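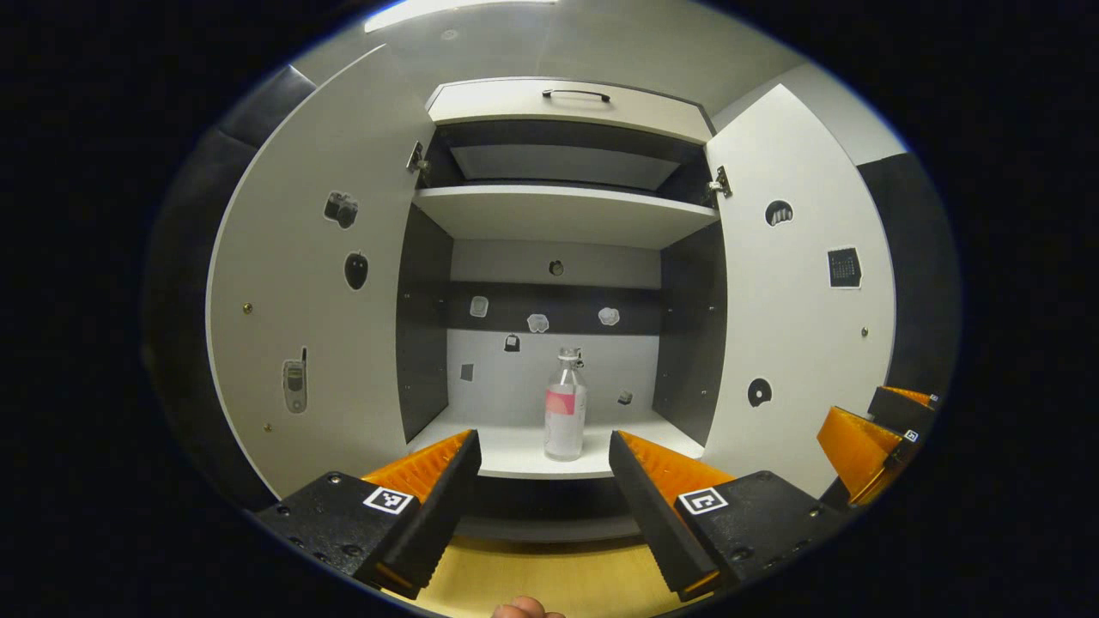 Left hand view, cabinet open, bottle on the bottom shelf between the fingers.

Category: Perception & Tracking > SLAM and calibration

larasati_t
Hello all, long post, sorry! I'm running the Skirnberg tracker on our cabinet set and getting 2,448 usable clips out of 3,836. The rest get thrown out when the pose jumps, nearly always with the doors open like this. My guess is that it grabs features on the door stickers, and then the doors move and drag the map along with them. Has anyone masked moving furniture before the mapping pass? I'd love to hear how you did it.

bradby_fan60
Welcome! I'd leave the doors alone, personally. You have a bright ceiling light at the top and a mostly white cabinet, so those stickers may be the best texture you've got. Lock your exposure first and see what comes back.

Haruna Iwasaki
I have to disagree a little, friend. Exposure helps, but a door that swings is a door that lies to your map. Build the map from a slow pass with the doors shut, freeze it, then only localize. Also mask the finger tags, both hands, or the second gripper will pull on you too.

larasati_t
Oh, the second gripper! I only masked my own fingers. Rerunning tonight with the frozen map.

bradby_fan60
Fine, but please try exposure separately so we know which one did it :)

Share (5)

Comments (2)

tanabe_k: Same trouble with drawers over here. Following.

cerside: Does the clear bottle bother your depth step at all? Mine hates glass.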